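빈 간 이송 작업 지침

빈 간 이송 작업 지침은 로봇 팔이 한 용기에서 물건을 집어 다른 용기로 옮기는 작업에 적용되는 운용 규칙의 모음이다. 물류 자동화 업체 Jurkard가 사내 문서로 처음 작성했으며, 이후 시험 기관 Plunilon과 그리퍼 제조사 Nostier가 개정에 참여하였다. 법적 강제력은 없고, 참여 업체의 시험실과 소규모 출하 라인에서 자율 기준으로 쓰인다.

개요
초판은 용기 배치와 정지 절차만 다루었다. 2판부터 파지 조건, 기록 방식, 작업자 접근 규칙이 추가되어 현재는 모두 61개 조항으로 이루어져 있다. 조항은 필수와 권고로 나뉘며, 필수 조항을 하나라도 지키지 않은 시험 결과는 다른 기관의 결과와 비교할 수 없다.

용기와 작업대
출발 용기와 도착 용기는 같은 규격을 쓰는 것이 원칙이다. 투명 용기가 권장되는데, 측면에서 내용물의 높이를 확인할 수 있기 때문이다. 다만 투명 플라스틱과 광택 있는 상판은 창이나 조명의 빛을 반사해 깊이 센서의 측정값을 흐트러뜨릴 수 있으므로, 시험 전에 빈 용기를 놓고 기준 영상을 한 번 저장해야 한다. 용기 바깥에 놓인 물건은 이송 대상에 포함하지 않으며, 그 위치를 시험 기록에 적는다.

파지와 이송
납작한 상자는 넓은 면 또는 마주 보는 두 모서리를 잡는다. 기울어진 상태로 들어 올리는 것은 허용되지만, 용기 테두리를 넘는 구간에서는 속도를 초당 300mm 이하로 낮춘다. 손가락 끝이 물건보다 아래로 나온 경우에는 테두리와의 간격을 물건이 아닌 손가락 끝을 기준으로 계산한다. 이 조항은 2판에서 논쟁이 많았던 부분으로, Nostier는 손가락 길이를 일률적으로 제한하자고 제안했으나 채택되지 않았다.

물건을 놓을 때는 도착 용기의 바닥이나 이미 쌓인 물건의 윗면에 가까이 내려간 뒤 손가락을 벌린다. 테두리 높이에서 떨어뜨리는 방식은 실패로 기록한다.

작업자와 주변 환경
로봇이 움직이는 동안 작업자는 표시된 작업 반경 안으로 손을 넣지 않는다. 같은 방에서 다른 업무를 하는 것은 가능하나 비상 정지 버튼의 위치를 미리 안내받아야 한다. 그리퍼로 이어지는 케이블은 팔의 전체 가동 범위에서 당겨지지 않도록 여유를 두고, 용기 위로 늘어지지 않게 고정한다. 표시등의 색과 의미는 제조사마다 달라 별도의 표를 작업대 근처에 붙이도록 하고 있다.

시험과 기록
한 조건의 시험은 이송 1,000회를 기본 단위로 한다. 떨어뜨림, 이중 파지, 테두리 접촉은 각각 따로 집계하며, 사람이 개입한 횟수도 결과표에 넣는다. 시험을 중단했다가 다시 시작할 때는 용기 위치를 다시 측정한다. Plunilon의 양식에는 조명 상태와 창 가리개의 개폐 여부를 적는 칸이 있다.

적용 현황
Alipour 물류 시험실은 4월부터 필수 조항을 모두 적용하고 있으며, 첫 달에 약 235건의 시험 기록을 제출하였다. 권고 조항 가운데 용기 규격 통일은 기존 설비를 교체해야 하는 곳이 있어 적용이 더디다. 다음 개정에서는 두 팔을 함께 쓰는 작업과 비닐 포장 물품의 취급이 논의될 예정이다. 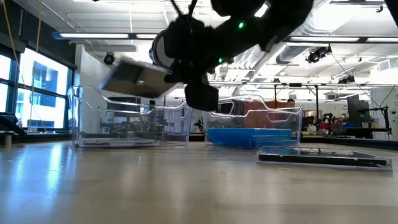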